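**FOR IMMEDIATE RELEASE**

# Siltthorpe Animal Services to Begin Leash and Tether Education Program in July

SILTTHORPE — Siltthorpe Animal Services will start a leash and tether education program in July, following the town council's vote to update the local dog ordinance. Officers will give written warnings for the first two months. Fines take effect after that.

The updated ordinance limits the time a dog may be tethered outdoors without a person present to 2 hours in any day. It also sets a maximum leash length of 20 feet in town parks, outside the fenced off-leash area at Arnonton Field. The rules apply to all dogs regardless of breed, size or weight.

"Most of the calls we get are about a dog that got off a chain or out of a yard," said Upendo Minja, director of Siltthorpe Animal Services. "We would like to talk with owners before there is a bite report. The warning period gives us room to do that." 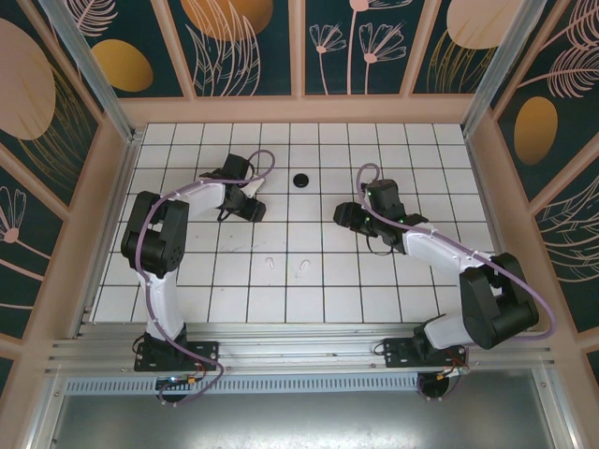
The department answered more than 24 calls about loose dogs in the spring. Minja said officers found a broken tether or an unlatched gate in most of those cases. Officers now carry spare gate latches and will install one at no charge if the owner agrees.

Owners who receive a warning will be asked to attend one evening class at the Fetholm Road shelter. Classes run on Tuesday at 6:30 p.m. and cover leash handling, fence checks, reading a dog's body language, and what to do when two dogs meet on a sidewalk. Dogs should stay at home for the class. Anyone 18 or older may attend, whether or not they have received a warning, and there is no fee.

Auður Eskildsen, who will teach the classes, has trained shelter dogs in Siltthorpe and Gasser. She said the sidewalk section was added after residents asked for it at the public hearing.

"People tighten the leash when they see another dog coming, and the dog feels that," Eskildsen said. "We practice crossing the street early and keeping some slack in the line." 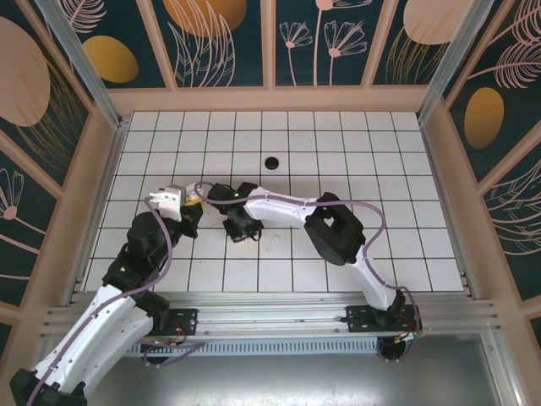 *Two robot arms over a white tiled floor, with botanical artwork on the walls.*

The ordinance does not change licensing fees or the limit on the number of dogs per household. Dogs licensed in Gasser do not need a second license to use Siltthorpe parks, but they must wear a current rabies tag. Working livestock dogs are exempt from the tether limit while they are on the job.

Residents can pick up a printed copy of the ordinance at the shelter or at the town clerk's window. To report a loose dog, call the Animal Services desk during business hours. After hours, calls go to the police non-emergency line. Anyone who has been bitten should get medical care first and then file a report.

**Media contact:** Upendo Minja, Siltthorpe Animal Services, Fetholm Road shelter

###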